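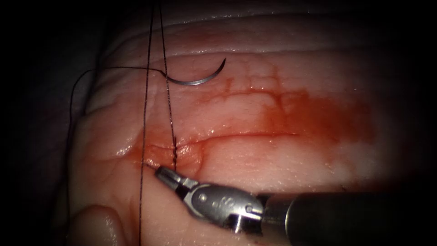
Photograph: Urora Surgical Robotics Laboratory. Suturing with a powered gripper on tissue.

The Urora suture tension fault was a software and sensing failure in the Semell surgical robot, a two-armed machine built by the firm Van Hecke for research into automatic wound closure. The fault caused the grippers to pull on suture thread with more force than the operator had asked for. It was found during bench trials at the Urora laboratory and led to the withdrawal of the robot's automatic knot-tying mode. No patients were involved, as the Semell had not been cleared for use on people.

Background

The Semell holds a curved needle and thread in small metal grippers, each joined to a long shaft by a wrist joint. The joint is moved by thin cables that run through the shaft to motors at the far end. The arm has no force sensor at the tip. The pull on the thread is worked out from the current drawn by the motors, with a correction for friction in the cables.

In knot tying, thread is wound around itself in several turns, and a gripper then takes hold of the short tail and draws it tight. The arm has to stop pulling once the knot is seated. If it pulls too little, the knot slips. If it pulls too much, the thread may snap or cut into the edges of the wound.

The fault

The first sign of trouble came in May, when a thread broke during a routine trial. The break was put down to a worn jaw, and the gripper was changed. Two further breaks followed on the same arm. Elaheh Asadi, who ran the trials, then stopped the work and asked for the motor records to be compared with readings from a separate force gauge.

The gauge showed that the true pull was well above the figure on the operator's screen. The gap grew with use. It was small on a new instrument and became serious once the cables had stretched and the wrist had begun to move less freely. The friction correction had been set at the factory and was never updated.

A second problem made the first one worse. When the robot lost track of the thread tail, it kept the last known reading on the screen instead of showing a warning. An operator could therefore see a steady, safe value while the arm was still pulling.

Investigation

Van Hecke asked the testing firm Cunura to carry out an outside review, led by Ehsan Taheri. His team went through the records of 532 knots. In 14 of them the pull had passed the limit set in the software, and in 4 of those the thread had broken. The automatic stop had not worked in any of the 14, as it relied on the same faulty estimate as the display.

The review also criticised the handling of the first breakage. The worn gripper had been thrown away before it could be measured, so its part in the fault could not be settled. Asadi's written account, attached to the report, states that the laboratory had no rule at the time for keeping damaged instruments.

Response

The report was released on 16th July. Van Hecke switched off automatic knot tying on all Semell machines the same day. Hand-controlled suturing was still allowed, provided that a second person watched the thread and could press the stop button.

Version 2 of the control software checks the friction correction each time an instrument is fitted. It also blanks the tension display and halts the arm when a reading is out of date. A separate limit on motor current was added, which works without the tension estimate.

Cunura had further asked for a force sensor to be placed close to the jaws. Van Hecke did not take this up for the existing arm, saying that the wrist had no room for one. Urora now keeps every damaged gripper and logs the number of knots tied with each instrument.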